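Ticket: Second picking cell, what do we really need to buy?
Queue: Equipment requests, Drarnunport site
Opened by: Amancay Ledesma
Status: Waiting on quote
Watching: Davoud Mirzaei, Gisela Núñez, Kiros Araya

Amancay, Wednesday, 09:40
Right, I'm opening this as a ticket so it stops living in six different email threads! Gisela wants a figure for the second bin-picking cell before the February budget closes, and every time I think I've got one, somebody remembers another cable. The arm is the easy bit. We want the same make as the one we've got, Kiros has the price, fine. It's all the stuff around the arm that keeps catching me out, so I'm going to log it here as I go and please shout if I've missed anything.

First snag is the gripper. Guerreiro will sell us the same one again but they've split the mounting kit out as a separate line (it was included last time, I'm sure of it, I went and dug out the old order). I've asked them to put it back in. Kiros says we could make our own plate, and we could, but then we'd be making our own plate in March when we're meant to be running trials.

11:15
Second snag, cables. I stood by the cell for a good while this morning and the dressing on the arm is what I'd most like to do properly next time. We've got a fat bundle looping round the joint and over the housing, plus thin wires all over the gripper, and I don't fancy building a second one like that on purpose. A proper cable guide from Truderent comes as a set of 3 and we need 2, so I've put the set down and we'll have a spare.
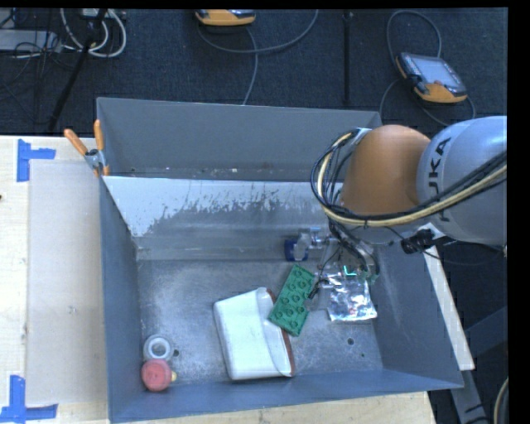 Lallulon Workshop Bulletin, issue 23, page 3

I've borrowed the bulletin's page because it's what Gisela has already seen, and it saves me drawing the layout. Look at the bin first. It's solid and I love it, but the coating on the sloped panel has worn away in big ragged patches and the floor is all scratches and cloudy shine. My worry is the camera. Put a crinkly foil packet on bright scuffed metal and you're asking a lot of any vision software, and foil is what our customers keep sending us! So I'd like the new bin in a dull finish, inside and out. Cristóbal is asking the fabricator what that adds.

Then the clamp. One spring clamp with orange handles on the corner of the rim, very handy, cost us next to nothing. For the new cell I've budgeted proper fixed brackets and I'm not giving them up without a fight. Same goes for the blue tape on the table. I want printed corner guides so that the board goes back in the same spot whoever sets it up.

And hooks for the pendants, please. Two of them lying on the carpet behind the bin makes me wince every time I walk round there, and a replacement pendant would eat the whole sundries line.

14:30
Davoud asked whether we need to budget for test objects. Yes, a bit. A toy brick, a roll of tape and the odd packet will do for getting going, but we ought to have duplicates of everything so both cells can run the same set. I've added a small line for it.

Gisela, to your question: leaving out the arm and the gripper, my running total for the extras is 2,953. That covers the Truderent set, brackets, corner guides, hooks, test objects and the bin in its ordinary finish. It doesn't have the dull coating in it yet.

16:05
Guerreiro rang back. They'll include the mounting kit if we order before the end of the month, but they want it in writing from our side. Davoud, could you send that? I'm leaving the ticket open until Cristóbal hears about the coating, then I'll update the total and pass it over to Gisela for signing.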